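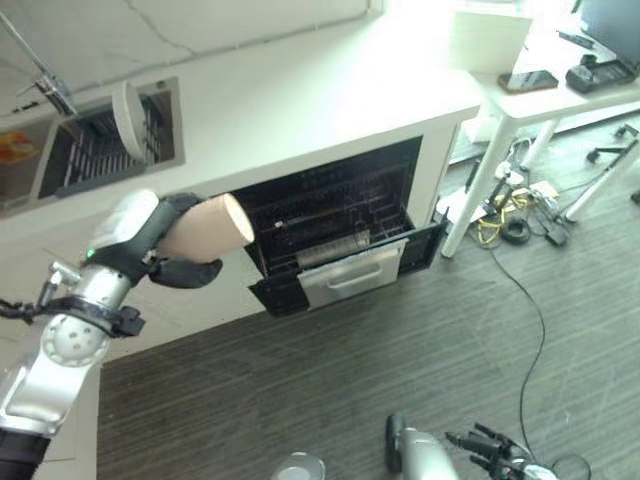 A reader of my last post wrote that she gave up on her rewatch halfway through season two, with so many half-finished notes she couldn't remember which episode had the train station in it. She wanted to know how I keep track of a long series without turning it into homework. Fair question! I've been through the whole of Branton twice now, and the first time I made the same mess she did.

So this is how I do it, using Branton as the show, but it works for any drama with a lot of characters and a plot that doubles back on itself.

Step 1: Get the episode list sorted first

Don't press play yet. Open a blank spreadsheet (or a notebook, I used one for years) and put down every episode with its number, its title and the date it first aired. I copy mine from the Jollolau fan guide and then check it against the end credits, which matters more than you'd think. Branton's pilot was split in two for streaming, so every list made after that is off by one. I lost a whole evening to that.

Step 2: Make four columns and stop

Mine are Plot, People, Place and Odd. Plot gets two sentences at most. People is only for who turns up or leaves. Place is where the big scene happens. Odd is my favorite – anything that made me sit up, like a song that comes back later or a line somebody repeats three episodes on.

I once had 11 columns. Lighting, costume, the lot. I filled them all in for exactly one episode.

Step 3: Watch first, write after

I know it's tempting to pause every time something happens, but you'll wreck the pacing and a 50-minute episode will eat your night. Watch it straight through, then give yourself ten minutes to write. If a moment is really good, scribble the time from the player on a scrap of paper and go back to it.

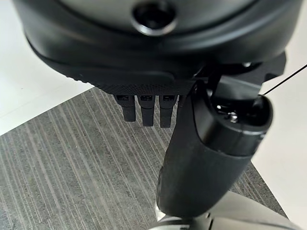

Two episodes in a sitting is my limit. After three, the notes for the middle one come out as mush, and with Branton the middle one is always the one with the clue in it.

Step 4: Tag the threads

Once a season is done, go back through the Odd column and give each running thread a short tag. I have "letter," "brother," "harbor" and a few more. Now you can filter by tag and read one storyline from start to finish, and this is where a rewatch gets fun. I had no idea the harbor plot began in the second episode until I saw it all lined up!

Step 5: Back it up

My first set of notes lived in an app called Trarden, all 839 rows of it, and I hadn't exported a thing when my old laptop died in January. I got 424 rows back from a copy I'd emailed myself. The rest I had to rewatch for (poor me). Save a plain text copy at the end of every season.

If you want to share your notes when you're done, put a spoiler line at the top and say which cut you watched. The Polishchuk cut of the finale has a different last scene, and people in the comments will argue for days if you leave that out. I'm on season three again this week, and the next post will be my tag list for it.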